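墙的颜色,我终于想明白了

2025-07-30

搬进这套房子以后,我最上瘾的事情居然是研究墙。以前租房住,墙永远是白的,白得理所当然,我从来没有认真看过它一眼。现在轮到自己做主了,才发现墙面颜色这件事太好玩了,好玩到我晚饭都能忘了吃!

起因是朋友 Capucine Poulain 借给我一本色卡。厚厚一本,293 种颜色,每一种都有名字,光是棕色就占了好多页。我抱着它在沙发上翻了一整晚,越翻越兴奋。有的棕像烤过头的面包皮,有的像泡了很久的普洱,还有一种带一点点紫,编号 201,我一眼就喜欢上了,后来绕了一大圈,还是回到它身上。

很多人听说我要刷深色墙,第一反应都是:屋子会显小吧?会不会很压抑?我一开始也怕。可是有一年十月我在一家叫 Purkport 的小旅馆住过两晚,房间很窄,四面都是深得接近巧克力的颜色,晚上只开一盏床头灯,整个人像被裹进了毯子里。墙角在暗处看不清,反而觉不出房间有多大。那种安稳的感觉我记了好几年,这次装修,第一个想到的就是它。

深色墙最迷人的地方是它对光特别敏感。白墙早晚差别不大,深棕色的墙可不一样:早上偏红,中午偏灰,傍晚那一会儿会泛出一层很暖的底色,我每天下班回来都要站着看一会儿(家里人已经习惯了)。所以选色的时候千万别只在灯下看,拿一块板子刷上样品,靠在墙边,早中晚各看一遍,阴天再看一遍。我刷了九块样板,在客厅里摆了一个多星期,每块都舍不得扔。
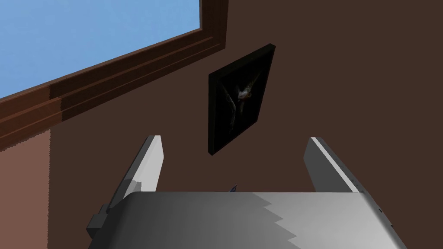

深棕色的墙,配一扇窗和一幅小小的画。

说到画,我想多啰嗦几句。深色墙上挂什么,我试了好多种。大幅的当然有气势,但我最后爱上的是小画,真的很小,比一本书大不了多少。大面积的深色会把周围安静下来,一幅小画挂上去,眼睛自然就走过去了。我那幅是在旧货摊上淘的,画家签名写着 Gilles Baudry,查不到是谁,画的是一条没有人的河堤。放在白墙上它毫不起眼,挂到深色墙上,河水突然就亮了!

高度也值得花点时间。我原来习惯挂得偏高,Yannick Courtois 来家里吃饭,看了一眼就说往下挪。他以前在画廊布过展,挂画的时候总是先坐下来看,再站起来看。我照着做了,往下挪了一个手掌,坐在餐桌边看正合适。墙上多出来的那个钉眼,补完腻子再点一点漆,现在已经找不到了。

窗户旁边的墙要单独考虑。光从侧面擦过来,腻子没打平的地方全会露出来,深色尤其明显。我在窗边返工了两次,砂纸用掉一大把,胳膊酸得抬不起来,可是摸到那种平整的手感时真是太开心了。漆我选的是全哑光,反光少,缺点是不耐擦,猫蹭过的地方会留下一道亮痕。过道那种经常碰到的墙,我换成了蛋壳光,擦洗方便很多。

还有几条零碎的经验,写下来给准备动手的朋友:

深色漆基本都要刷第二遍,第一遍刷完花得吓人,别慌,也别急着补,等它干透。

天花板我留了暖白,没有用纯白。纯白和深棕碰在一起,交界线太硬了,晚上开灯尤其刺眼。

踢脚线可以和墙刷成同一个颜色。我犹豫了很久才敢试,刷完特别利落,墙看着也高了一点。

剩下的漆一定留一小罐,密封好,在盖子上写清楚编号和刷的是哪面墙。我上一罐没写,现在对着它完全想不起来是卧室的还是书房的。

下一步是书房。我在两种绿之间摇摆,一种像松针,一种像放旧了的台球桌布,样板已经靠在书架边上了,早上看喜欢前一种,晚上又觉得后一种更好。家里有深绿色墙的朋友,请一定留言告诉我你们用的是什么绿,冬天看着冷不冷,我太想知道了。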